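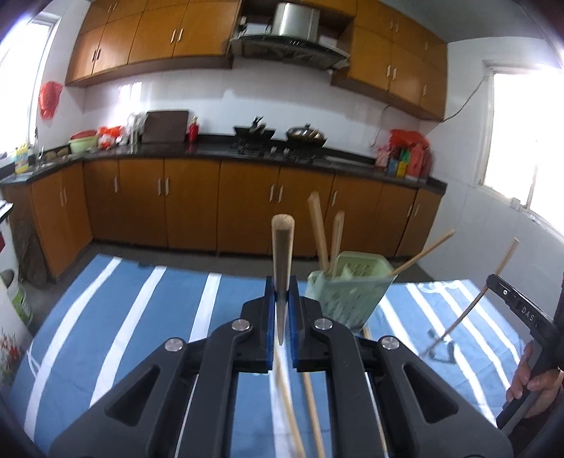

Chopsticks on the blue and white striped cloth.

Telness Hydraulic Top Link, Cat 2 - Replacement Seal Kit and Complete Rams

Stock: in stock, both depots
Ships from: Premport
Sold as: kit, or complete ram (choose at checkout)

Seal kit to suit the Telness hydraulic top link, Cat 2, both the short and long body. Aftermarket, not genuine. Made for us by Maes, same people who do our steering ram kits. If your top link creeps down with the slasher on the back, or there's oil weeping round the rod, this is nearly always what you need.

Complete rams also available, see further down.

What's in the kit

Rod seal
Wiper
Piston seal and backing ring
Wear band
Gland O-ring
Port O-rings, pair
Small sachet of assembly grease

Doesn't include the check valve seals. They're a separate kit, because half the people who ring up don't need them. If the ram holds fine with the hoses off and plugged but creeps with them on, it's not the ram. Look at your remotes first.

Will it fit mine?

Look for the tag on the body near the fixed end. Should say Telness and then a letter. Letters A to D take this kit. E onwards is the later type with the screw-in gland and takes a different rod seal, don't order this one, it will not go in. If the tag's gone (they usually are, they're only stuck on) check the gland. Wire ring type is the early one. Two pin holes in the face and a thread, that's the late one.

Still not sure, send us a photo of the gland end. Clean it first please. We can't tell anything from a lump of grease and chaff.

Does not fit the Ballard top link. Looks the same from outside, same colour even, but the bore is different. We get a few of these back every season. Ballard kits are on their own page under Linkage.

Fitting notes

Not a hard job. Couple of hours on the bench if the gland comes out nicely, longer if it's rusted in.

Drop the implement on the ground and take the load off before you undo anything. Tractor off, work the lever both ways to bleed the pressure. Then hoses.

Push the gland in a little way to free the wire ring. It'll want a tap with something soft. Don't lever against the rod, one nick in the chrome and your new seal is gone in a week. Hook the ring out through the slot, draw the rod and gland out together. Catch the oil.

Piston nut is tight from the factory. Really tight. Hold the rod by the eye end in the vice, never by the chrome. Some heat helps. Piston seal goes on over the backing ring, warm it in hot water for a few minutes and it'll stretch over without a fight. Let it settle back to size before it goes in the barrel.

Rod seal lips face the oil. Wiper lip faces out. Worth checking twice as it's the most common mistake we see, and it'll leak straight away if you've got it backwards.

Run a finger inside the barrel before you put it back together. Light marks will clean up with fine wet and dry. If you can catch a fingernail on it then a kit won't save it, and you're better off with the complete ram.

Fill both sides with clean oil, cycle it slowly with no load a few times, then check for leaks. Then put the implement on.

Complete rams

Same body as the early type, new hard chrome rod, seals fitted and pressure tested before packing. Comes with check valve block and the locknuts. Hoses not included. Standard end is a ball at the tractor side, hook or ball at the implement side, pick when you order. Painted grey. We used to do them in red but the supplier stopped.

Closed length on the short body is 400 mm pin to pin, fully out it goes to 600. Long body starts further out, 700 mm open at the maximum setting is NOT enough for some of the wider mulchers so please measure yours with the implement sitting level before you order. Measure centre to centre on the pins, not the overall length.

Cat 1 ball ends can be had on request, no extra charge, allow 6 working days.

Price

Seal kit: $99 inc GST
Complete ram, short body: $400 inc GST
Complete ram, long body: please ring, price moves with freight

Trade accounts, your usual discount comes off at the checkout once your logged in. If it doesn't show, don't pay, give us a ring and we'll fix it.

Freight

Kits go in a satchel and are with most people in a couple of days. Complete rams are too heavy for the satchel and go by road carrier, depot to depot or to a business address. Farm gate delivery depends on the carrier and they'll ring you first, so put a mobile number on the order, not the house phone.

Pickup from Premport is fine. Counter shuts at 4.30 pm. Order online first and wait for the ready message or you'll be standing around while we find it.

Closed for stocktake the first week of July. Website stays up, orders go out when we're back.

Returns and warranty

Kits can come back if the bag hasn't been opened. Once it's open it's yours, sorry, we can't resell seals that have been handled. Wrong kit sent by us is a different matter, we pay the freight both ways.

Complete rams have a twelve month warranty against faulty seals, rod and welds. Doesn't cover bent rods. A bent rod means something hit something. Doesn't cover rams that have been pulled down either, so if a new one leaks ring us before you get the tools out. Your rights under consumer law still apply on top of all this.

Your old ram

We'll take old Telness bodies as a trade-in if the barrel is sound. Rod condition doesn't matter. Credit goes against your next order, no cash. Drain it and plug the ports before sending, the carrier will refuse it if it's dripping and they'll charge you for the trip regardless.

Also fits / goes with

Telness check valve seal kit
Cat 2 top link pins, with lynch pin and chain
Hose pair, quick couplers fitted, state length
Maes steering ram seal kits
Ball end conversion, Cat 2 to Cat 1
Gland pin spanner (late type only, you won't need it for this kit)

Questions go through the contact form or ring the parts counter. Have the tag letter handy if you've got one, and the tractor make and model. Mornings are flat out, after lunch is beter.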